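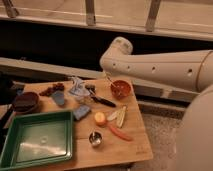

Why would anyone pay me to watch a robot clear a table?
Because the last time one of ours misbehaved, three trained people were watching it and every one of them reached for the stop button late.

Fovholm Table Safety Study: call for participants

The Renine group is looking for 63 adults with no background in robotics to sit beside a tabletop robot arm, watch it move things from one spot to another, and press a large button when they think it has stopped behaving itself. Sometimes it will have. Sometimes it will just look that way, which is a talent these arms have.

What happened in January

An arm in our lab was partway through a tidy-the-table routine when it lost track of how far its wrist was from the wood. The software, a controller we call Zondia, decided that the tabletop was lower than it was and set out to reach it. It pressed a plastic bowl into the table, slowly and with great confidence, until the bowl shot out sideways and hit a graduate student in the elbow. The student was fine. The bowl has been retired.

The height error took an afternoon to find and a week to fix. A joint sensor had been reporting the same number for several seconds at a time, and Zondia had been polite enough to believe it. It now checks each reading against the motor current and shuts the arm down if the two disagree.

The slower problem was us. When we went back through the recording, we found that the arm had been wrong for a good while before anyone moved. Two of the observers later said they had noticed it was low and assumed it was supposed to be. The third was looking straight at it and said it seemed to know what it was doing. We have all read the safety training. One of us wrote it.

So we would like to find out what people who haven't read it see, and when.

What you would do

You sit in a chair outside the arm's reach, behind a line taped on the floor. Please stay behind it, including when the arm drops something and you have the decent human urge to pick it up. In front of you is the stop button. The arm works through a series of ordinary chores: lifting an item, carrying it, putting it in a tray or a bowl, missing the tray or the bowl. 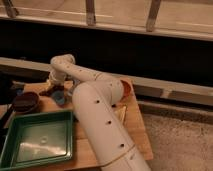 Arm bent over the tabletop, with the green tray beside it.

In some runs we introduce a fault on purpose. The arm may drift low, pause too long, grip nothing and carry it carefully across the table, or come back for an object it has already moved. In other runs there is no fault and the arm is merely slow. You won't be told which is which until the end of the session, and we would ask you not to tell your friends in the parking lot.

Press the button whenever you feel you should. There is no penalty for stopping a healthy robot. It has no feelings, and the people who built it have mostly gotten over theirs.

After each run you answer a short set of questions out loud: what you saw, when you first thought something was off, and what kept you from pressing sooner if you waited. "I didn't want to be rude" is an acceptable answer and was given more than once in the pilot.

Time and pay

There are 3 sessions of two hours each, held on separate days. You receive $300 once all three are complete. If you leave partway through, you are paid for the sessions you attended. Tea and coffee are provided. The cookies depend on who went to the store.

Who can take part

You should be 18 or older, able to sit for stretches of 20 minutes, and able to press a button with either hand. Glasses and contacts are fine. You need enough spoken English to talk us through what you saw.

We can't take people who have worked with industrial or research robots, or who have taken a machine safety course in the last five years. We also can't take anyone living with a member of the group – we tried that in the pilot, and the data came back full of opinions about dishes.

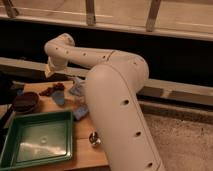 Wrist pointed down over the back of the tabletop, tray toward the front.

Is it safe?

The arm runs at reduced speed throughout, with its force limits set well below normal working levels. A trained operator sits at a second stop button for every run and is under instructions to use it before finishing whatever thought they are having. The objects on the table are light, and anything that could shatter stays in the cupboard. The faults we introduce are scripted, and each has been run many times with no participant in the room.

The chair is placed so that the arm, fully stretched out and in the worst of moods, can't touch you. A dropped object could still roll or bounce your way, as our graduate student can confirm, so we provide safety glasses and ask that you wear closed shoes. Sandals will get you sent home with a rescheduling slip.

You may stop taking part at any moment, for any reason or none.

What we record

We record the tabletop, the arm's own readings, the time of every button press, and your voice during the questions. Your name is kept apart from all of it. A written summary of the results goes to every participant who wants one, including the parts that make us look bad. We expect there to be some.

How to sign up

Sessions begin in April 2019 in the Rawashdeh Building, Fovholm, ground floor, second door past the vending machine. To apply, pick up a form at the front desk or leave your name and phone number there for Keerthana Palaniappan, who is running the study and will call you back to go over the screening questions. The call takes ten minutes. Daytime and evening slots are available, and evenings fill up first.

If you have a mobility or hearing need, mention it on the call and we will set up the room to suit. Parking behind the building is free after five. The visitor gate is automatic and has its own ideas about closing, so please don't linger under it.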